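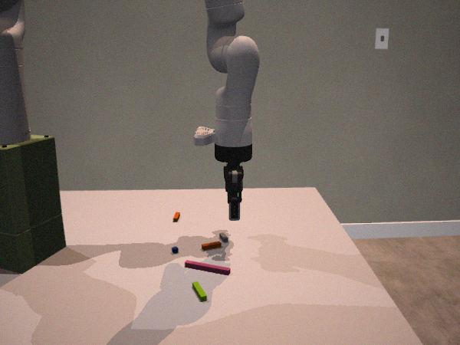
Idenell College Robotics Society
Pre-Session Safety and Inspection Checklist: Block Sorting Project
Simulation stage and transfer to the teaching bench

Date of inspection: 17/05/2024
Inspected by: Ghada Jaber, technical supervisor
Student lead: Elias Abu Hammour
Second student present: Naa Annan
Sheet number: 1633

This sheet is to be completed before any student program is moved from the simulator to the bench. Each item is marked Satisfactory, Action required or Not applicable. Comments must be entered wherever action is required and may be entered elsewhere.

Section A. Simulated workspace

A1. Both arms load in the start position without error messages.
Satisfactory.

A2. Gripper clear of the table and of all blocks at the start of the run.
Satisfactory. The fingers point straight down and stop a short distance above the surface. Students are reminded that this position must be saved in the project folder under the name "start" and must not be overwritten.

A3. All six blocks present on the table and none overlapping.
Satisfactory. The small dark blue cube is the one most easily missed when the view is zoomed out. Miss Annan has asked whether it could be made larger. This was declined, as the sorting task is marked on the smallest piece as well as the longest.

A4. Block colours can be told apart by the vision program.
Action required. The orange block and the orange-brown bar are close in colour and the program confused them in 11 of the test runs. The student lead is to separate them by shape. The colours themselves are not to be changed.

A5. Shadows on the tabletop do not trigger false detections.
Action required. The arms throw broad grey shadows over the front and middle of the table, and the grey block was lost against them on two occasions. The threshold is to be reviewed with Beril Uysal before the next session.

A6. Table edges entered as limits in the motion planner.
Satisfactory. Right edge entered at the second attempt.

A7. Second arm on its green pedestal entered as an obstacle.
Action required. The pedestal had been entered but the arm standing on it had not. Corrected during the inspection; to be checked again by a second person.

Section B. Student program

B1. Speed limit set to the training value.
Satisfactory. Set at 15 per cent. No student may raise this figure without a supervisor's signature.

B2. Program stops when the stop command is sent in mid-movement.
Satisfactory. Tried on the downward move and on the return.

B3. Program version written in the log book.
Action required. Two copies of the program carried the same version number. The older copy has been removed from the shared drive.

Section C. Teaching bench

C1. Emergency stop within reach of the operator and of the observer.
Satisfactory.

C2. Floor markings visible and walkway clear.
Action required. The tape near the storage cupboard is lifting and should be replaced.

C3. Cables secured behind the bench.
Satisfactory.

C4. Long hair tied back, lanyards removed, closed shoes worn.
Satisfactory. One pupil was asked to remove a lanyard.

C5. Annual service of bench arm in date.
Satisfactory. Next service due in August.

Result of inspection

Work may continue in the simulator. Transfer to the bench is not approved until items A4, A5, A7, B3 and C2 have been closed and initialled. The completed sheet is to be kept in the Society's file and a copy sent to Sawsan Jaber at the department office.

Signed: G. Jaber
Countersigned: E. Abu Hammour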